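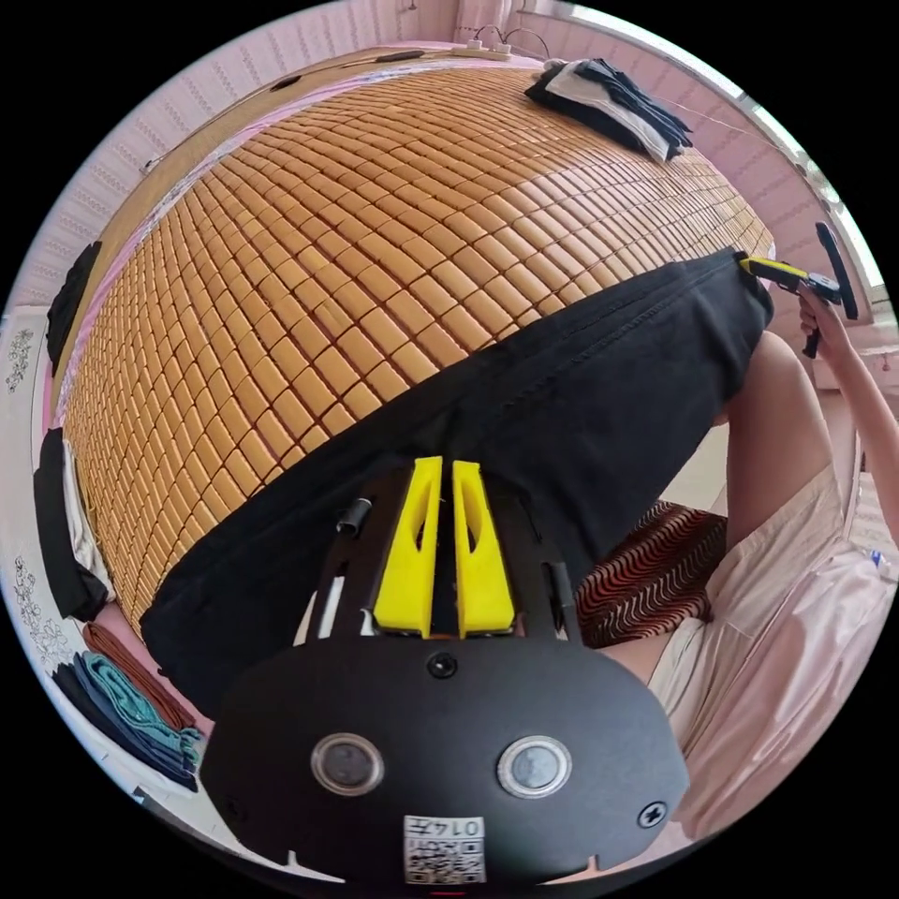

By Krishnamoorthy Devadiga
Friday, October 14, 2022

I want to say something in favor of folding clothes on the bed. My sister-in-law says a bed is for sleeping and clothes belong on a table. I respect her very much, but on this matter I think she is wrong.

A table is too small. When you lay a long black garment on it, one end hangs down and pulls the rest to the floor. On a bed the same garment can lie at full length, and you see its seams and where it must be folded.

It is even better if the bed has a bamboo mat. In our house in Urnley we keep the mat over the sheet from March until the cold weather comes. The small tiles are smooth and firm, so a sleeve can be made flat with one pass of the hand. A soft quilt does not allow this. Dark clothes also show clearly against the tan color, and I do not lose a sock.

I admit one weakness. The pile waits at the corner of the bed, and if you are lazy it is still waiting at bedtime. Then it moves to a chair, and some of our chairs have not been sat on for four days. My sister-in-law mentions this each time she visits.

Still, I would prefer a full chair to clothes folded badly on a small table.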